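Teodor Vasiliu
11/18/19

I said I'd write up how I change the bed in the spare room, as a few people asked after the last lot of posts. It's a plain job but I've done it badly for years, so this is what I do now.

The bed first. It's a big mattress shoved up against the wall, and the room isn't wide enough to pull it out properly. So one long side I can reach, and the rest I have to do by leaning or by kneeling on it.

Fitted sheet. Ours is a sort of beige green. It's called Skutby, and the packet said it would fit a deep mattress. It does, with room to spare. That means it never lies flat. You get ridges whatever you do.

I start with the corners by the wall. If you leave those till last, you end up lying across the bed with your arm down the gap and the near corners ping off behind you.

Then the near corners. I lift the mattress a bit with one hand and pull the elastic right under with the other. If the elastic only sits on the edge it'll be off by morning.

One corner always bunches. I used to take it off and do it again. I've stopped. Once somebody's in the bed they can't feel it.

Smoothing: flat of the hand, from the middle outwards. Don't tug at the edges or you just move the crease somewhere else. I give it one go over and leave it.

Next is the blue cover. It goes over the sheet when no one's staying, mainly to keep the dust off. It's an Arnovura one, bought in April, and it's washed well. The colour has stayed put, more towards violet in some lights.

It doesn't cover the whole bed. I knew that when I bought it. The next size up was a lot more money and would have trailed on the floor. 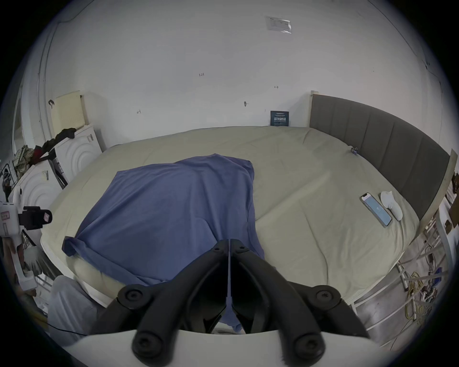

I find the top edge first and get that where I want it, then bring the sides down. If you start from the bottom you can't tell which way round it is until you've got the whole thing spread out, and then it's wrong.

Corners on a cover like this roll under themselves. Run your hand along the hem before you decide it's straight. I've blamed the cover for being crooked more than once when it was only a corner folded over.

Someone asked whether I iron it. No. I hang it over the door while it's still a bit damp and that takes out the worst. The soft folds drop out after a day or so on the bed.

Also no fabric softener on the fitted sheet. I tried it for a while and the sheet slid about more. Could be chance, but it's been better without.

On thread counts – the sheet says 300 and I couldn't tell you what difference it makes. The old one from Rarden didn't say anything on the label and it lasted 18 years. The elastic went before the cotton did.

I cut the old one up for dust sheets. One piece is under the paint tins and another goes in the car boot when we do a tip run. The elastic wasn't worth keeping.

Pillows I leave off until the day people arrive. They sit in the wardrobe in their cases. If you put them out early they only need shaking again.

Same with the duvet. It lives in a bag on the top shelf, an Intarasuk one with a zip that sticks at the corner. Rub a candle along the zip and it runs fine for a few months.

I change the sheet the day after guests leave and don't wait for the next lot. Otherwise I'm doing it at ten at night with the washing still on the line.

Time-wise it's up to 2 minutes for the cover and a good bit longer for the sheet, nearly all of it spent on the wall side. If you can get round your bed, you'll be quicker than me.

Reply to the question about sheet straps: I had a set, the kind with clips that go underneath. They held well enough, but getting them on meant lifting the whole mattress, and I can't do that on my own with the wall there. They're in a drawer if anyone local wants them.

And for the person who asked where the cover came from, it was the shop by the station, downstairs, at the back past the towels. They had grey and a dark green as well when I went. I'll do the airing cupboard next, once I've found where all the single sheets have gone.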